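Home Files Changelog Issues Wiki Contact

# Plindum: a small collection of household noises at night

Ida Thiele, March

Plindum is a set of sound recordings made indoors between bedtime and breakfast. It began as a private list of the things that kept me awake, and it grew (as these things do, once friends hear about them and start sending you their boilers) into something tidy enough to share. There are 229 clips in it, from 26 homes, and I am very fond of nearly all of them.

## What you will find in it

Most clips are between ten seconds and a minute long. The shortest is a single tick from a cooling radiator, and the longest is a full half hour of rain on a skylight, which Joscha Kasten begged me to leave uncut and which I now play when I'm ironing.

The folders are named for the sort of sound and not for the room. I tried it by room first and got into a dreadful muddle, as a pipe may run through three of them and be loudest in the one where you don't sleep. So we have:

- `pipes/` for knocks, gurgles and the long sigh after somebody has had a bath
- `wood/` for floorboards, stairs, doors and door frames
- `weather/` for rain, wind and hail heard from inside
- `hum/` for fridges, fans and anything electrical
- `unsure/` for the rest, which is my favourite

The `wood/` folder is the biggest, with 102 clips. Doors turned out to be far more talkative than I'd expected, and a door left ajar can murmur away all night if there's a draught on the landing. 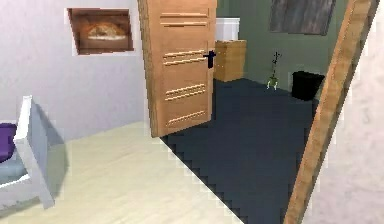 Each clip has a line in `notes.csv` giving the folder, the hour it was recorded, the month, and a few words from whoever sent it in. Please do read those few words! People describe noises beautifully when they're cross and tired. Mattes Wiegand wrote "like a small man moving a large wardrobe, then thinking better of it" and I couldn't improve on that if I tried.

## How the recordings were made

With whatever people had. A good many came from phones on bedside tables, and 27 were done on the little Lenz recorder that I posted round to anyone who asked for it (it came home with a cracked battery door and a very nice postcard). I've trimmed the ends and left everything else alone. The volume goes up and down a fair bit from clip to clip, so start quietly if you're wearing headphones.

I asked everyone to keep talking out of it, and I listened to every clip from start to finish before adding it. Two had a voice in them and were removed. If you hear one I missed, write to me and I'll take it down the same evening.

## Things to be careful about

The hours in `notes.csv` are what people told me. A few are plainly guesses, and I've marked those with a `g`. The clocks also changed partway through, and I'm not certain that everybody's phone and everybody's bedside clock agreed about it.

Carpet makes a great difference and I didn't think to ask about it until far too late. There's a `floor` column, but it's blank for the first half of the collection. The same goes for curtains and for whether a window was open, both of which I'd put on the form from the very beginning if I were starting again.

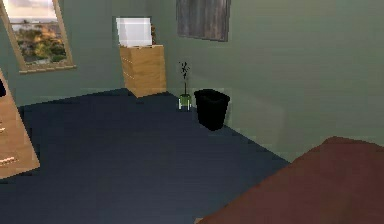

Pascal Hamann wrote in to say that the blank `floor` entries had spoilt his plan to compare footsteps across the whole set, and could I please go back and ask the early senders, as most people remember perfectly well what they walk on. He's quite right, and I've begun. Six have replied so far and the new values will go in with the next version.

## Using it

Help yourself for any purpose you like, paid or otherwise. A mention of Plindum somewhere is kind but not required. New clips are welcome as WAV files, with a filled-in copy of `form.txt`, and I'm especially short of hail.

Contact: Ida Thiele, via the Issues page | © Plindum contributors | Back to top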